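4.2 Opening placement in Pernholm

Pernholm is a two-player tile game in which the first player may cover any run of squares through the center. We tested whether a long opening helps or hurts when both sides use the same move picker. Each of the four opening rules was played for 1000 games on the Selider engine, with the tile bag reshuffled before every game.

Under the longest-run rule, the first player won 63 percent of games. The Dunleavy rule, which holds back one scoring tile, raised this to 70 percent. Most of the gain came in the second and third turns, when the held tile could be placed on a bonus square.
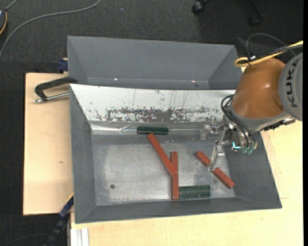
Figure 3. Metal bin holding reddish-brown bars and dark green cylinders.

The gain shrank when the reply was limited to the two squares beside the opening run. In that setting the Lemar rule did as well as the Dunleavy rule, and both finished inside a limit of 90 moves. Games that reached the limit were scored as draws and left out of the win rates.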